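Okay, a thread on the Annan Ridge loop, because I did it Sunday and I can't stop talking about it!

Start from the Brorik side if you can. The sign says the trail begins at the Esby picnic lot, but that adds a dull stretch of gravel road and you cross the highway twice.
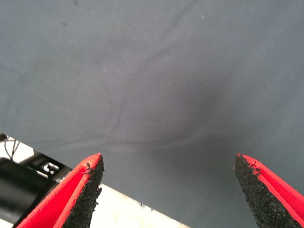
From Brorik you're in the trees within minutes, and the climb starts right away – 300 feet up before the first bench. It's steep but the footing is great, all packed dirt and old roots.

At post 151 the path splits. Go left! Right is the old horse trail and it dead-ends at a washed-out culvert. (Ask me how I know.)

The left fork takes you to Flaser Creek. There are four log crossings and I loved every one of them. Bring poles if you're wobbly like me.
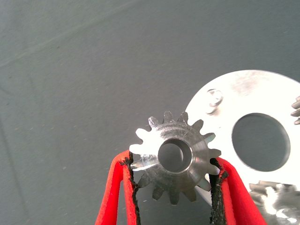 Photo: Edem Eshun

After the last crossing you break out onto the ridge and wow. You can see the whole valley, the grain elevator in Esby, even the lake if the haze is low. Ruan Baloyi told me to save my sandwich for this spot and he was so right.
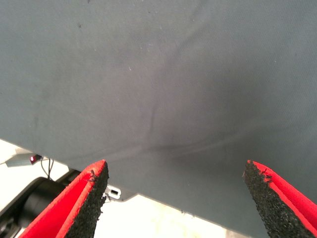
Gray fabric, up close

The way down is gentler, long switchbacks through ferns. My knees were very happy. The full loop is 11 miles, so start early – I set off at 7 and still wanted more daylight on top.
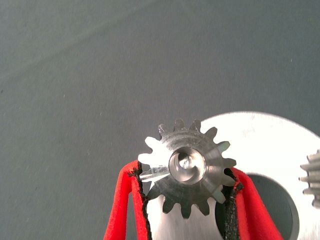 Is there water along the way?
Only at Flaser Creek, and you'll need a filter for it. The tap at the Brorik lot stays off until March.

Going back as soon as the trilliums are up. If you've done the spur out to the east overlook, tell me everything!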